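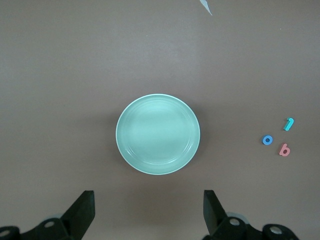 *Figure 1. Green plate with foam pieces to the right, including a "1" and an "o".*

# Does a Plate Help? Sorting Foam Letters and Numbers at a Table

Florin Lungu and Tassanee Sriwong
December 1, 2024

## Why we did this

Our course reader makes a claim that we both underlined for different reasons. It says that young children sort small objects better when they have "a defined place" to put them, such as a tray, bowl or plate. Tassanee underlined it because she wanted to use it. Florin underlined it because there was no source.

We went looking for one. The handout from the Saithong play center repeats the claim almost word for word. The parent guide from Teltstead repeats it too and adds that the plate should be a calm color. Neither says who tested this, how old the children were, or what "better" means. It could mean faster, or with fewer mistakes, or just quieter.

## What we used

We kept the setup plain. One shallow round plate in pale green, a bare brown table, and foam letters and numbers from a mixed bag. The plate has fine rings on the inside of the rim and a flat middle. We chose it over a bowl so a child could see everything already placed.

The foam pieces were a problem from the start. A small "o" is a ring with a hole through it, and it looks an awful lot like a zero. Mayuree Kaewkla, who supervised the project, told us to take it out. We left it in, and we now think she was right for the main task and wrong for us, as the "o" gave us our only interesting result.

## Procedure

Each child sat at the table with the empty plate in front and a few pieces off to one side. We asked for "the numbers on the plate, please" and said nothing else until the child stopped. Then we did it again with no plate, asking for the numbers to go "here" and tapping the table. Half the group had the plate first and half had it second.

We left a stretch of clear table between the plate and the pieces. In our practice run at Sokon the pieces were right up against the rim, and two of them got nudged in by a sleeve. We could not decide if that counted as sorting.

Seven children took part, all from the same morning group.

## What happened

With the plate, the children did put things on the plate. We want to be careful here, because this is the kind of result that gets reported as a success. A plate is an obvious place to put something. Several children put every piece on it, letters included, and looked pleased. If we had scored "pieces placed," the plate would have won easily. We scored correct pieces, and there the two conditions came out so close that we would not bet on either.

The "o" was another story. Most of the children treated it as a number, with or without the plate. One girl put it on, took it off, looked through the hole at Florin, and put it back on. Thitima Ongart, the group leader, pointed out that the children had been doing zero that week. We had not asked about that beforehand, and we should have.

## Problems

- Seven is not many children. We can't say anything about children in general, and we don't think the handouts can either.
- Tapping the table may have worked as its own "defined place." In that case we compared a plate with a finger.
- We had one plate in one color, so the Teltstead advice about calm colors is still untested. We have doubts about it.
- Florin expected no effect and kept the score sheet. Panya Chaiyaporn rechecked the sheets against our notes and changed one mark, which did not favor either side.

## Where this leaves us

We did not show that the plate is useless. Thitima likes it for cleanup – pieces on a plate don't roll under the shelf – and that seems a fair reason to own one. But the claim in the reader is stronger than anything we found behind it, and we would cut the sentence or put a source next to it.

If another group takes this on, use more children, drop the tapping, and find out what they have been taught that week. Keep the "o" in a separate round.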